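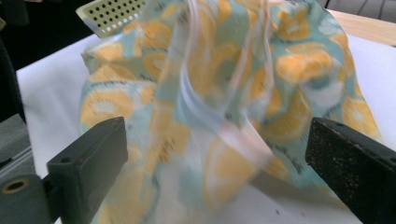 Printed fabric with citrus slices.

Kitchen cloths that stay fresh: what works in my home

I have a small kitchen and a lot of cloths. For many years I washed them in the wrong way, and they came out gray, stiff and with a smell that returned the moment they got damp. Below are the habits I have now. Some I learned from my aunt, some from the lady at the laundry counter on Plidness Street, and the rest by ruining things.

Drying before washing

A damp cloth should never go directly into the hamper. I hang every used cloth over the oven handle for the night and put it with the laundry in the morning. If you have no oven handle, a stick-on hook inside the cabinet door is also good. The sour smell starts in the pile, and after two days it is very hard to remove.

Sorting

I keep three groups. Cloths for dishes and glasses, cloths for hands, and cloths for the floor and stove. The floor cloths are washed alone. Do not put kitchen cloths together with fluffy towels, or you will have lint on your wine glasses until the end of the year.

The sour smell

Soak the cloths in hot water with one cup of white vinegar for an hour, then wash as usual without softener. Softener covers the cotton with a thin film, and then the cloth only pushes the water around the plate. I stopped using it in February and my old Kurkik dish towels drink water again like when they were new. Never mix vinegar with bleach. If you want to use bleach on white cloths, do it on another day.

Grease spots

Rub a little dish soap in the spot while the fabric is still dry, wait 12 minutes, then rinse with warm water. For old grease I put baking soda on top of the soap and use an old toothbrush. Brush along the threads and with a light hand – printed fabric becomes pale quickly if you scrub in circles.

Bright prints

New printed cotton can lose color in the first washes. Wash it inside out if it is a bag or an apron, in cold water, and dry it in the shade. I once hung a yellow tablecloth on the south balcony for a whole week of July and it came back the color of butter. Iron prints from the back side while they are a little damp.

Bags for shopping

Fabric bags are forgotten by almost everybody, me also. They carry onions, they carry raw chicken in its leaking package, and then they carry bread. Turn the bag inside out over the sink and shake it, look in the corners, and wash it with the hand towels. The handles take the longest time to dry, so hang the bag by the bottom. Mine for meat is a Marinho with a double seam, and it goes in the wash every Tuesday, dirty or not.

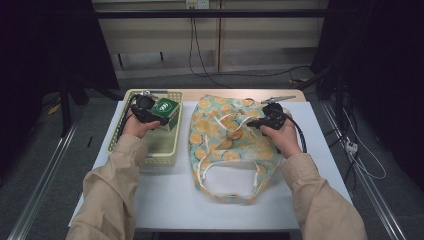

The other half of the work is where to keep everything between washing and using. A drawer is nice to look at, but in my house it was always too full and the cloths at the bottom were never used. Now I prefer something open. A plastic basket, like the pale yellow-green one here, is easy to wipe, and small boxes can stand inside it next to the cloths. The fabric bag I leave flat on the table until the last bit of damp has gone from the seams, and only then I fold it. Put the clean cloths at the back and take from the front, so all of them have their turn.

Folding

Fold in half the long way, then in three, and stand the cloth on its fold. You see each one from above and you can pull one out without destroying the row. Thick terry cloths do not want to stand, so I roll them.

When to say goodbye

A cloth with a hole is still good for shoes, bicycle chains and the window tracks. Cut it in squares of the size of your hand and keep them in a jar under the sink. If it smells even after two soakings with vinegar, it is finished.

A question I get often

Must one boil the cloths? My grandmother did it every week in a Skudthorpe pot as big as a child. I do it up to 2 times in the year, only with plain white cotton, ten minutes in water with a spoon of washing soda. Use long tongs, and open the window first.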